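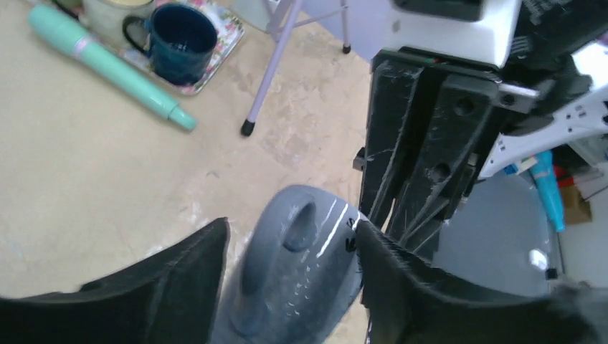 Última modificação da página: novembro, 17h13

Fui ao dia aberto da Stullik numa quinta-feira de chuva, com 35 pessoas à porta e um senhor de colete a distribuir autocolantes com o nosso primeiro nome. O convite prometia "o futuro doméstico ao alcance da mão". Vou tentar ser justo com o que vi, embora já fosse de pé atrás e tenha voltado da mesma maneira.

O programa chama-se Asunside e a ideia é simples de contar: um braço robótico aprende a arrumar coisas de casa. Canecas, tabuleiros, utensílios com pega, tubos coloridos, o género de tralha que qualquer pessoa tem espalhada ao domingo à noite. O braço avança, os dois dedos pretos encostam-se à peça, um de cada lado, e a sala fica calada como numa missa. Quando a peça sobe, há palmas. Bati palmas também, confesso, mais por contágio do que por outra coisa.

O meu problema começa nas palmas. Aplaudimos uma máquina por pegar numa pega. Uma pega é um objeto desenhado para ser pegado! Durante séculos, artesãos e depois engenheiros afinaram a curva, o buraco para o dedo, o sítio onde a mão aperta, e agora chamamos inteligência ao facto de uma pinça encontrar aquilo que lhe foi oferecido. Perguntei se o podiam fazer com um pano molhado, ou com um saco de laranjas já rasgado. Responderam-me que isso estava "no roteiro". Tudo o que perguntei naquela manhã estava no roteiro.

A apresentação coube a Noura Nasrallah, responsável pelas demonstrações, e foi de longe a parte mais séria da visita. Falou sem powerpoint e sem adjetivos. Explicou que o forro dos dedos, aquele tecido felpudo que parece ter saído de uma caixa de costura, conta mais para o resultado do que muita gente da área gosta de admitir. Achei a confissão extraordinária. Passamos anos a ler sobre algoritmos e afinal há um bocado de feltro, ou coisa que o valha, a fazer parte do trabalho. Noura disse também que o sistema tinha visto 2000 tentativas gravadas antes daquela semana, e que 384 delas eram com objetos do mesmo tipo que tínhamos à frente. Alguém atrás de mim assobiou de admiração. Eu fiquei a pensar no contrário: uma criança de dois anos não precisa de 384 canecas para perceber a primeira.

Dir-me-ão que a comparação é desonesta, que a criança traz consigo uma evolução inteira. Aceito. Mas então que não nos vendam a coisa com vocabulário de berçário. No folheto da Drolline, a empresa que quer pôr isto à venda, o robô "aprende", "percebe", "tem curiosidade". Na oficina, quem tinha curiosidade eram os técnicos, de portátil no colo, a repetir a mesma manobra com uma paciência que eu não tenho para os meus próprios filhos.

Vi 13 tentativas, porque me deu para apontar no bloco. Em quatro delas a peça escorregou ou ficou torta entre os dedos, e de cada vez o apresentador do colete (não a Noura, faça-se-lhe essa justiça) explicou que era "um dado valioso". Na minha cozinha, uma caneca no chão também é um dado valioso. Varre-se com a vassoura.

E há a questão do cenário. O braço trabalhava sobre uma superfície bege a imitar pedra, com um tabuleiro às flores e uma caneca azul-escura em cima, a asa bem voltada para um lado. Pareceu-me acolhedor, e foi isso que me irritou. Gosto de tabuleiros às flores, a minha avó tinha vários, e sei reconhecer quando me estão a pôr à vontade. Uma casa a sério tem o cão a passar, a torneira a pingar, um miúdo que muda a caneca de sítio no exato momento em que se estende a mão. Pedi para mudar eu a caneca de sítio. Não podia ser, por causa do seguro.

Um vizinho de visita, reformado da metalurgia Furtado, discordou de mim no autocarro de regresso. Contou que os primeiros braços de soldadura que lhe puseram na fábrica também eram uma vergonha, que paravam por tudo e por nada, e que ao fim de uns anos ninguém queria voltar atrás. Tem razão quanto à soldadura. Só que na fábrica dele mudaram o chão, as luzes, os turnos e por fim as pessoas para que o braço funcionasse. Se for esse o preço cá em casa, prefiro sabê-lo antes de assinar.

Não duvido do trabalho de quem lá está. Duvido do calendário, que ninguém me soube dizer, e do preço, idem. Perguntei à saída quando é que isto arruma uma cozinha que nunca viu. O senhor do colete sorriu e deu-me um saco de pano com o logótipo, que tenho usado para as batatas.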